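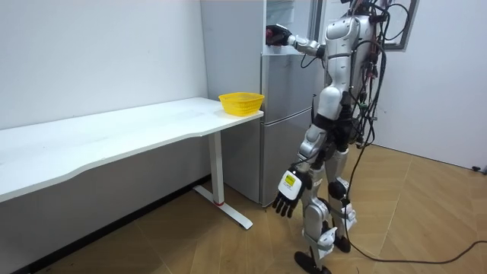
Benedikt Bauerfeind writes to me that a person who stopped taking magnesium after one winter has no right to tell other people it is useless. He had cramps in the calf every night, he says, and since he takes the powder he sleeps like a child, and my last column made him angry over his breakfast.

Columns > Health and Body > Opinion

I have read his letter several times and I want to answer him properly. First, I did not write that magnesium is useless. I wrote that it did nothing for my legs. Perhaps I wrote it too strongly. But his letter made me think about a larger question, and I would like to use my space for it this week: how long should a person believe in a remedy before he is allowed to stop?

My own story is short. I woke at night with a cramp in the left calf, sometimes also in the foot, and I had to stand on the cold bathroom floor until it let go. My neighbour told me to take magnesium. The woman in the shop told me the same. At Lalau, where I buy my soap and my plasters, they had a powder called Volix, in small bags which you pour on the tongue. It tastes of orange and of chalk. One box cost 33 euros. I took one bag every evening and I waited.

In the beginning I slept better. Of course I told everybody. I told my sister on the telephone and I told a man at the bus stop in Privville. Then one night the cramp came back, as strong as before, and I said to myself that I had probably drunk too little that day. The next time I said it was the new shoes. Then it was the weather. I had an excuse for the powder every time, as a mother has for a son who does not come home for dinner. If the night was good, the powder had done it. If the night was bad, I had done it.

I think many people live like this with their vitamins, their teas and their drops. We give the remedy all the good days and we keep the bad days for ourselves. With such bookkeeping no remedy can ever lose.

When I asked in the shop, the answer was that I should take more. I was given another product, Lemma, in tablets, and I was told that perhaps my body was used to a small amount and needed a bigger one. I had been on 200 milligrams and now it should be 600. I took this for a few days only. My stomach did not like it at all, and I spent more time in the bathroom than I did with the cramps. My doctor was not pleased when she heard it. She said that more is a decision which I should not make at a shop counter, especially at my age and with my kidneys, and she was right to be strict with me.

She also asked me something simple. She asked how many cramps I had in a week before I started. I could not tell her. I knew only that it was "all the time". And now? Also "all the time", but a little less, or perhaps the same. I felt quite stupid sitting there. I keep a notebook for the petrol of my car, and for my own legs I had written nothing.

So my opinion is this, and Mr Bauerfeind may be angry again. Before you take the first bag or the first tablet, write down how you are, for 2 weeks at least. Then decide on a day when you will look at the notebook again. Write that day on the calendar in the kitchen and tell somebody in the house, so you cannot cheat. If nothing has changed by that day, stop and speak with your doctor. It is no shame to stop. You have not insulted the plant or the mineral, or the neighbour who recommended it to you.

I know what will be said against me. A notebook is not science, and one man with one calf proves nothing. I agree. My notebook cannot say what is true for other people. It can only protect me from my own wish to be right after I have paid for the box. There is also the case of the person who feels better and does not want to know why. I have more sympathy for him than I had some years ago. If Mr Bauerfeind sleeps, and his doctor knows what he takes, then he should go on sleeping, and I will not ring his bell to argue.

What I do not accept is the advice that comes after a failure, and which is always the same: take it longer, take more of it, take the expensive one. Somebody who sells should say at the first visit also when to give up. I have asked for this in Lalau. The young man was friendly and said he would pass it on.

As for my calf, I stopped the powder in April. I now stretch against the kitchen wall before bed, with the heel on the floor, and my doctor has changed the hour of one of my other medicines. The cramps come less, and this time I have it in writing, though I could not tell you if it is the wall or the medicine. I began both in the same week, which was again a mistake. My sister has asked for the remaining bags of Volix. I have told her to buy a notebook first.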